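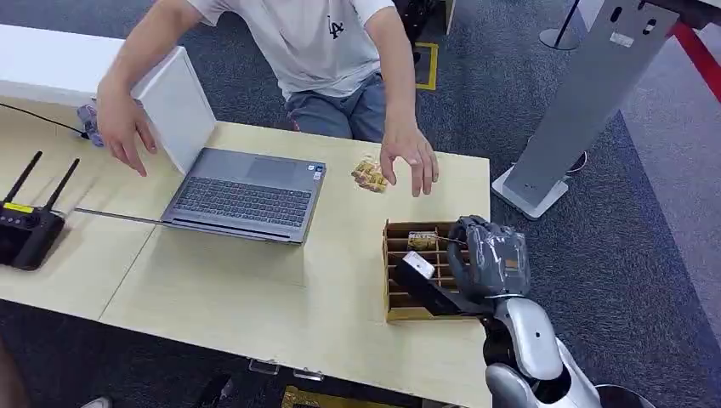
Crossword corner: the August grid, at last

More than 67 of you wrote in about 2 Down. The answer was FENDALUS, the river in Clirnberg, and yes, the clue called it a lake. We have apologised to the river.

The February 2002 puzzle is number 1286, and the setter promises real words this time. Plernel is back as a theme, by popular demand or possibly by habit. Those of you who solve in pen can carry on showing off.

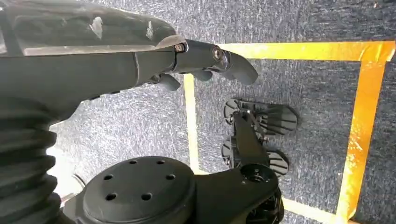
Holanda Word Games Club - Puzzle Desk

Anagram night keeps its usual format: 100 tiles, two teams, no dictionaries under the table. Bring your own pencil - the club ones have been chewed.

We also asked whether hints should be printed upside down or left out altogether.

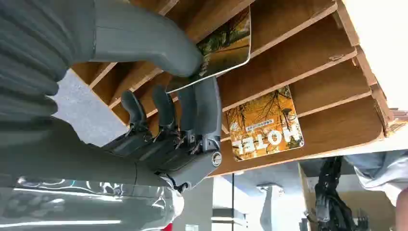
Lucienne Rey would leave them out, and adds that anyone who needs a hint for a four-letter colour ought to take up gardening. Replies to the desk, please, in neat capitals.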